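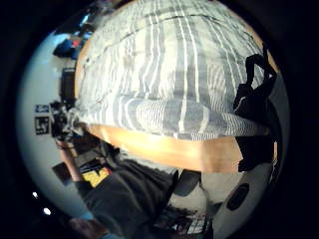 Caring for Striped Cotton Shirts: Notes on Washing, Drying and Storage

30 Apr 2024

The purpose of this post is to set out, in one place, the practice followed in this household for the care of woven cotton shirts. Several readers have written to ask for it following the December entry on collars. The method applies to plain, striped and checked shirts alike, provided that they are all cotton. Linen is a separate matter and will be treated separately.

The house in Grornton was built in 1913, and the laundry room is the former scullery. It has a stone floor, one north window and no heating. These conditions have shaped the method to a considerable degree, and readers with a warm, dry utility room may shorten the drying times given below.

Sorting

Shirts are washed apart from towels and apart from anything with a zipper. White shirts and pale striped shirts may be washed together. A new shirt with a dark stripe is washed alone on the first two occasions, after which it may join the others. All buttons are undone before washing, including those at the cuffs and the small ones at the points of the collar. A shirt washed with its buttons fastened is under strain at every buttonhole, and the thread will give way sooner than it should.

Collars and cuffs are inspected in daylight. Marks are treated with plain bar soap and a soft nailbrush, worked along the line of the weave, and left for 30 minutes. The author formerly used a spray product for this task and has discontinued it, having found that it left a pale patch on two blue shirts.

Washing

A cool or warm wash is sufficient for shirts that have been worn for a single day in an office. The drum should be filled no further than halfway. The quantity of detergent printed on most cartons is intended for a full load of soiled clothing, and half that quantity is used here. Fabric softener is not used on shirts at any time.

The spin speed should be set to the lowest available. A fast spin presses creases into wet cotton, and those creases are the most difficult of all to remove with an iron. The shirts will come out heavier and will drip for a time. A tray under the rail is recommended.

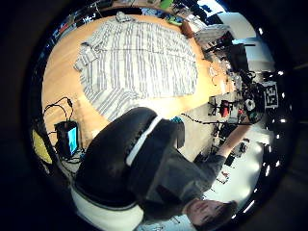
Should a cotton shirt be ironed while it is still damp?
It should be ironed while slightly damp to the touch, as the creases release more readily and a lower setting may be used. If the shirt has dried completely, it should be sprinkled with water, rolled up, and left for a short period before ironing.

Drying

Each shirt is shaken once, firmly, from the shoulders, and placed on a broad hanger with the top button fastened. The front bands and the collar are pulled straight by hand. Space should be left between hangers so that the sleeves do not touch. Direct sun is acceptable for white shirts and should be avoided for colored ones.

The rail in the scullery was purchased from Gallagher, the hardware store in Prolden, and has carried a full week of shirts without bending. The earlier rail, which was mounted on plastic brackets, did not perform to the same standard. The brackets remain in a drawer.

Tumble drying is not recommended. It is acknowledged that many households have no alternative during the winter months. In such cases the shirts should be removed while still damp and finished on hangers.

Ironing

The order followed is collar, yoke, cuffs, sleeves, back and fronts. The collar is ironed from the points toward the center, on the underside first. On a striped shirt, the stripes themselves serve as a guide: if they run straight along the board, the cloth is lying correctly, and if they bend, it has been pulled. This is of particular use at the button band, where the cloth is easily stretched. Correspondents have asked about starch. A light starch on the collar and cuffs is a matter of preference. It is not applied to the body of the shirt in this household. 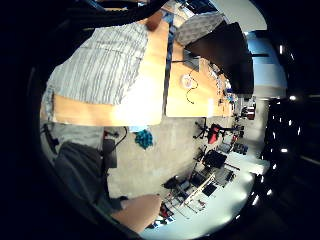
Storage

Shirts in regular use are hung. Shirts put away for the season are folded along the side seams and stacked no more than six high, with the heavier cloth at the bottom. Dellar, the dry cleaner on the square, supplies acid-free tissue at a modest price, and one sheet is placed inside each fold. Plastic covers should be removed as soon as a shirt is brought home.

Drawers are wiped out with a barely damp cloth twice a year and left open until dry. Cedar blocks are sanded lightly on the same occasion. Spare buttons are kept in a jar, each in a paper envelope marked with the color of the shirt.

The next entry will deal with linen, and with the replacement of worn cuffs.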